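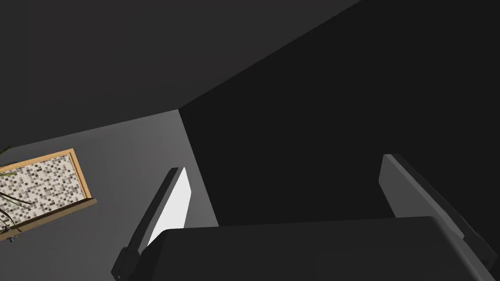

Can you teach a robot arm a job without writing code for every move? You can, by steering it through the job yourself and saving what it does.

Our project, Pana, tries this with a simulated two-armed robot at a table. One of us drives both arms by remote control, and Kneath logs each run. We got 328 runs in July — more than we had hoped for!
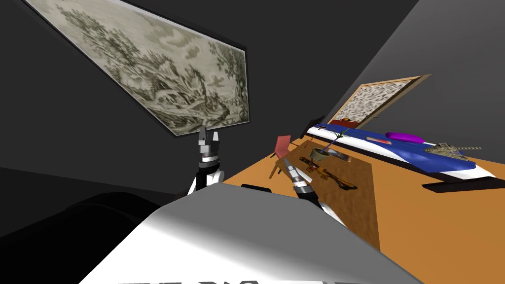
What we learned

Slow hands make better demos. We threw out 21 runs with jerky wrist turns.

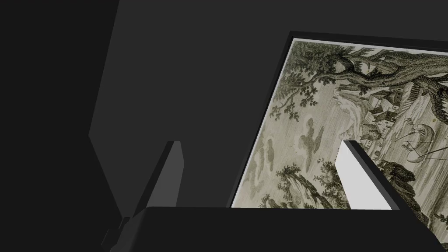
The wrist views took practice too, and we loved getting the hang of them.

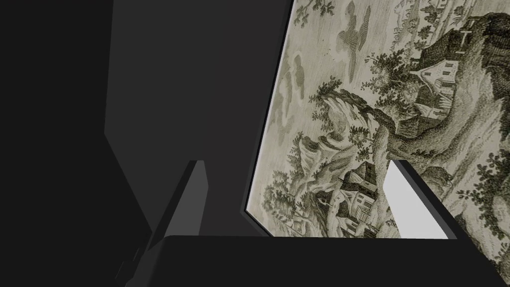
Next we want to try 2 drivers, one per arm.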